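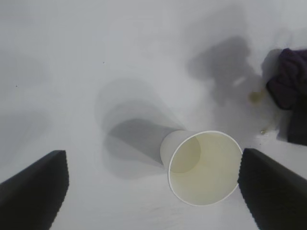 Setting up a hot drinks point for a public meeting

Guidance for hall users, Batby Community Halls Service
Last reviewed 10 Aug 2024

This page is for groups that hire one of the service's halls and wish to offer tea and coffee to those attending. It covers meetings where drinks are served from urns on a table. Groups that intend to serve a hot meal should read the separate kitchen guidance first.

Before the day

Decide on the length of the interval when you draw up the agenda. A queue at a single urn moves slowly, and an interval of less than 22 minutes is seldom long enough for a full hall. If the programme cannot be changed, serve drinks on arrival and leave the urns on until the meeting opens.

The main hall may be booked with one urn or two. State which you need on the booking form. Requests made on the day can be met only if the second urn has not been promised to the Brundia Room, where evening classes run from February until the end of the spring term.

Groups supply their own tea, coffee, milk, sugar and cups. The service does not keep a stock. Paper cups are accepted in all rooms. China may be borrowed from the kitchen cupboard, but must be washed, dried and put back by the hirer. Please do not take cups from the shelf marked Nirex, which belong to the lunch club.

Ordering cups

Allow more cups than guests. Many people put a cup down during the interval and take a fresh one for a second drink. For a large meeting it is usual to buy a case of 500 and keep what is left for the next event. Check that the cups are sold for hot drinks, as those made for water coolers are thinner and soften quickly.

Opened sleeves should be folded over and kept in a lidded box. Sleeves left in the hall store will be thrown away at the end of the week.

Laying out the table

1. Place the table against the long wall, away from the fire doors and at least two metres from the stage steps.

2. Stand the urn at the end nearest the socket. The lead must not cross a walkway. Extension leads are not permitted for urns.

3. Fill the urn with cold water to the upper line and switch it on. A full urn in the main hall takes over an hour to boil – plan for this when agreeing your entry time.

4. Put the cups at the start of the queue, then tea and coffee, then the urn, then milk and sugar. Spoons and a bowl for used tea bags go last. This order keeps people from reaching back across the hot tap.

5. Set out a second small table for milk and sugar if you expect a full hall.

6. Place one bin at the far end of the table and another by the main exit.

Serving

One adult should stay beside the urn whenever it is switched on. Drinks should be poured to a finger's width below the rim. Children under twelve should have their drinks poured for them and carried to their seats.

Keep milk in the refrigerator until the interval begins, and return any that is unopened as soon as serving has ended. Label oat and soya milk clearly and give each its own jug.

Clearing away

Switch the urn off at the wall and leave it to cool before emptying it. Hot water must not be carried through the hall while guests are present. Where a booking ends before the urn has cooled, leave it on the kitchen worktop with the red card against it, and the duty officer will empty it.

Empty all cups into the sink before putting them in the bin. Food waste goes in the brown caddy. Cardboard should be flattened and left in the Karppinen cage outside the rear door. The gate code is on your booking letter.

Wipe the table, fold it and return it to the trolley. Spills on the wooden floor should be dried at once with the blue cloths – the mop is for the kitchen only.

Faults and enquiries

Report a dripping tap, a damaged lead or a tripped switch to Prasert Wongsuwan, Halls Officer, on extension 839. Please quote the number painted on the base of the urn. Do not attempt a repair, and do not bring in an urn from home as a replacement.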